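Lavadow Textile Swap and Mending Circle
Minutes of the general meeting, July 23, 2025
Held in the upstairs room, Betancur Hall

Meeting opened six minutes late, once the door had been persuaded. Fifteen chairs were put out and most of them were used. Apologies were received from two members and assumed from several others.

1. Minutes of the last meeting

Accepted, with one correction. The word "heated" in the item on moth traps is to be replaced with "lengthy". The member who asked for the change asked for it at some length.

2. Money

The account stands at $761. It would have been more, but the hall has discovered that we use the kettle. The new charge is $50 a term and is described in the letter as a contribution. It was agreed to pay it and to use the kettle a great deal.

3. Swap day in September

Most of the evening went on this. The hall is booked for the full day and the tables are included, although the trestles are kept in a cupboard to which there are two keys, both of them for another cupboard. To be followed up.

Knitwear will get its own table this year. Last time it was put in with linen, and by mid-morning the whole lot had become a single heap with people on either side of it pulling. Members bringing heavy knits are asked to do up the buttons, lay the thing flat and fold the sleeves in before it comes to the hall. Cables stretch on hangers – we have all seen what happened to the green one.
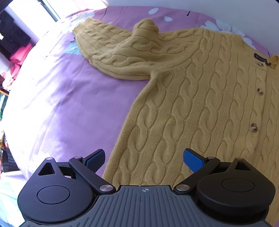
The question of what counts as "good condition" was raised again. One view was that a missing button is a fault. Another was that a missing button is the entire reason for having a mending circle. After discussion it was moved that garments missing one button may go on the table, garments missing two go to the mending pile, and garments missing all of them go home with whoever brought them. Carried, two against.

Tokens will be used as before, one per item. The limit was set at 80 items for the knitwear table, after which the person on the door has to be firm. Nobody offered to be the person on the door. Held over.

4. Bedding

The proposal to accept bedding was put for the third year running. Those in favour pointed out that sheets and doona covers are the first thing people ask for and the last thing they can find at a fair price. Those against pointed out where it would be stored, which is their spare rooms.

A trial was agreed. Sheets, pillowcases and covers only, washed, with the size written on a bit of paper and pinned to the corner. Florals are welcome. A suggestion that florals be limited was withdrawn when it became clear how many of those present sleep under them. Pillows and doonas themselves will not be taken. 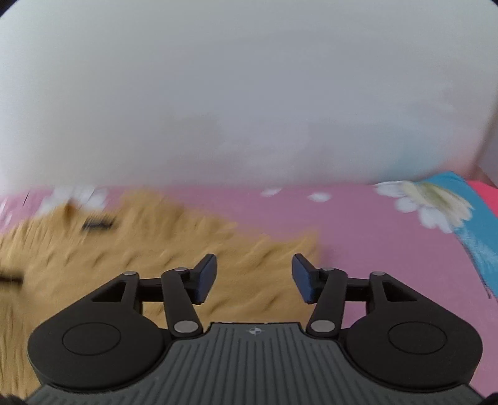
Single pillowcases may be offered if there are at least two people willing to say they would want one. Fitted sheets must be folded. A short demonstration on folding them was requested, and a member who claims to know how will give it next time.

5. Sewing machines

The Cimach is back from service and now goes forwards. The Trallex is still making the noise. It was agreed not to lend the Trallex to anyone who lives in a flat.

6. Other business

The sign on the stairs still says "Mending Circus". A motion to leave it was carried with no votes against.

Somebody's good scissors have been used on paper. No one came forward. The scissors are in the tin and their owner would like it known that she can tell.

Biscuits: the roster has lapsed. A new one was passed around and returned with one name on it, in pencil.

Actions
Cupboard keys: secretary to ring the hall.
Kettle payment: to go out this week.
Notice for the September swap, including the bedding rules: draft to be brought to the next meeting.
Door person: still wanted.

Meeting closed when the lights went off on their timer.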